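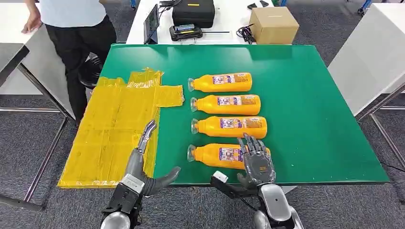 Two hands and a row of orange bottles

Our shared workshop at Cekwood has a new bench job, and I've been itching to write it up! We're building a bottle-handling rig called Teleck: two silver arms, two grey hands, one green-topped table and a big yellow sheet on the left. The plan is for it to pick up orange bottles on its own and pass them from one hand to the other, labels and all.

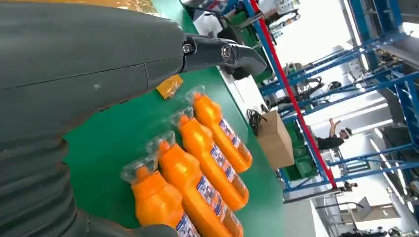 Issue 774, page 6

Work started in July and we're on our second set of finger settings (the first lot squeezed far too hard). There's a camera down by the gripper as well, so we get a close look at the necks and caps, and that has saved me a lot of crouching.
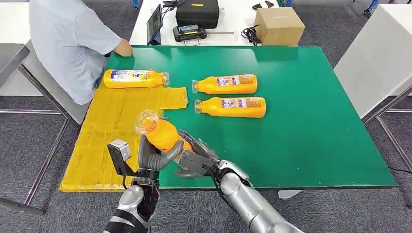 I'd still like a gentler grip before we let visitors near it, and the cable runs want tidying. Next build night is 06/02/2024, 5 till late, so bring a screwdriver and a mug.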